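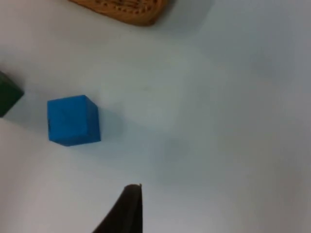
TOYS AND TABLETOPS – playroom walk-thru, August
Checked by: Morena Costa
Room: Mustitz Room 2

1. Blocks, blue and green. OK, keep. Blue one has a small dark mark on the side of the top face, maybe a nick. Run a thumb over it, sand if it catches. No splinters reported.

2. Basket, wicker. Check rim and bottom for broken ends. Snip, dont pull. Recheck in 7 days.

3. Cleaner. Flastomex spray locked up, top shelf. Label peeling – needs a new one before anyone refills it.

4. Small parts bin. Tube test done, 2 pieces failed, tossed.
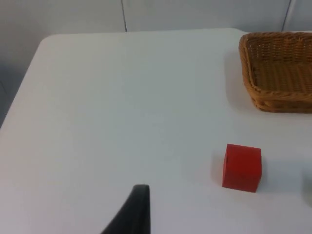

5. Table. Wobble test still to do, all legs, lean on it from each side. Grasso has the hex key, ask at lunch. Corner at the far left end is rounded, good, no bumper needed there. Check the other corners same way and write down any that are sharp. Wipe down after, top only, don't soak the edges.

6. Wall. Look over panel seams for gaps little fingers fit in. Anything loose goes on the repiar sheet, ref 154.

Open items: label, wobble test, seams. Rest is fine.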